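Nineteen Minutes a Night

26/09/2023

I've been asked to write down what last season was like, mostly by my sister, who is tired of hearing it out loud. 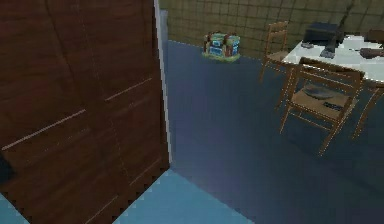 So. I played rec league basketball for the Bellamy women's team, Division C, which is the division they put under Division B when too many people signed up for Division B and some of them were us. I am a guard. I say that because I'm five foot three and the alternatives were limited.

I hadn't played since college, and "played" is doing a lot of work there, because in college I mostly clapped. I was a very good clapper. My coach mentioned it in her end-of-year remarks and I have never decided how to feel about that.

Kelly Kershaw got me into it. She'd found the sign-up sheet in July and put my name down before asking, then texted me the price of the jersey. We ordered them one size up and they arrived three sizes up, so for the first few games I played in something closer to a nightgown, number 14, with the sponsor's name (Larkero, who sell garage doors) disappearing into my shorts. From the bleachers it said LARK.

Our first game was against Skereck. I'd like to tell you about it but I spent most of it trying to remember what an illegal screen was, and then being told. They beat us 59 to 22. Their center had a headband and a plan. We had a bag of orange slices and four people who all thought somebody else was bringing the ball up.

Kirsty Fairclough was our coach, sort of. She'd torn something in her knee the year before and wasn't cleared to play, so she stood on the sideline with a dry-erase board and drew things. She drew beautifully. Big looping arrows, little X's, a dotted line for the pass. None of us ever ran a single one of those plays the way they were drawn, and by the fourth game she'd stopped drawing and was just pointing at the basket.

What she did do was fix my free throws. I'd been shooting them the way I was taught at eleven, with three dribbles and a spin and a long meaningful stare, and she watched me miss six and told me to skip the stare. That was the whole lesson. I went from bad to fine. I still do the spin, I'm not a machine.

I averaged nineteen minutes a game. I know that because Kelly kept the stats on her phone, including a column for "talking to the ref" in which I led the team. I don't argue with refs. I ask follow-up questions.

The thing I'd forgotten about basketball is how much of it is being tired in front of people. When you go running and get tired you can stop and pretend to look at a tree. In a game there's a woman dribbling at you and your lungs are somewhere back at half court, and your friends are yelling "hands up" as if your hands were the issue. I started doing stairs at work. I got passed on the stairs by a man carrying a printer.

We won our first game against Dridis, who only had five players, one of whom had to leave at halftime to get her kid from band practice. I don't care. It goes in the book as a win. I had eight points and a steal, and the steal was a real one, where I saw the pass coming and jumped it and then had the entire court in front of me and nothing to do but make the layup. I missed the layup. Kelly got the rebound and put it in, and she has let me know since then, at dinners and once at a baby shower, that she was the one who put it in.

After that we were okay for a while! We won two more, lost a close one in overtime, and had a playoff game, which sounds impressive until you learn that every team in Division C makes the playoffs. We drew Skereck again. Same center, same headband. We lost by nine this time, and Kirsty said in the parking lot that if we kept improving at that rate we'd beat them sometime next spring. She had worked it out on the board.

My ankle hurts when it rains now. The gym at Bellamy smells like a wet phone book and the clock on the far wall is stuck, so you have to turn all the way around to see how much time you've got left, and I've been scored on twice while doing it. I already signed up again. They've moved us to a later slot and the jerseys are supposed to come in actual sizes, though Kelly did the ordering, so I've kept the old one washed.

If you're in town and can dribble with your left hand, we need you badly. Leave a comment and I'll get you the form. Kirsty says bring your own water.

Contact me | © 2023 All posts and opinions mine | Back to top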